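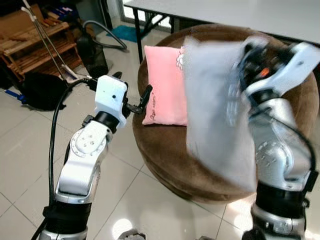

Round stool in brown, with cushions in pink and light grey. Cushions are sold separately.

Caldeira Round Upholstered Stool
Product reference: 266

The Caldeira is a low-maintenance upholstered stool intended for entrance halls, dressing rooms and shared sitting areas. It is supplied by Atberg to private customers and, under the Kesbridge contract range, to residential homes, guest houses and student accommodation.

Description
The stool is round and is covered in brown fabric with a velvety, suede-like surface. It may be used as a seat, as a footrest or as a resting place for cushions and folded linen. There is no front or back, and it may be approached from any side.

Delivery and assembly
The stool is delivered fully assembled in a single carton. Two persons should be present to receive contract orders of more than 3 items. Delivery to upper floors must be requested when the order is placed.

Positioning
The stool is suitable for tiled, wooden and carpeted floors. On glossy tiles, felt pads should be fitted before first use; one set is enclosed with each stool. Customers are advised to leave a clear passage on all sides where the room also contains a shoe rack, a table or other standing furniture. Prolonged exposure to direct sun may lighten the cover, and stools kept near a glazed door should be turned from time to time.

Care
Vacuum weekly with a soft brush attachment. Marks should be dabbed with a clean, damp cloth and left to dry naturally — rubbing will flatten the pile. Bleach and solvent cleaners must not be used. Differences in shade caused by the direction of the pile are a feature of the fabric and are not regarded as a fault.

Cushions
Any standard scatter cushion may be placed on the stool. Cushions with printed motifs or lettering should be washed according to their own labels and returned only when fully dry.

Guarantee
The frame is guaranteed for 2 years in domestic use and for one year in contract use. The cover is not included in the guarantee. Claims should quote the product reference and the order number.

Contract enquiries
Orders for the Kesbridge range are handled by Mervyn Birkett at the Cudstead office. A fabric sample can be sent on request. Stock is reviewed each November, and orders received during the review may be subject to a longer delivery time.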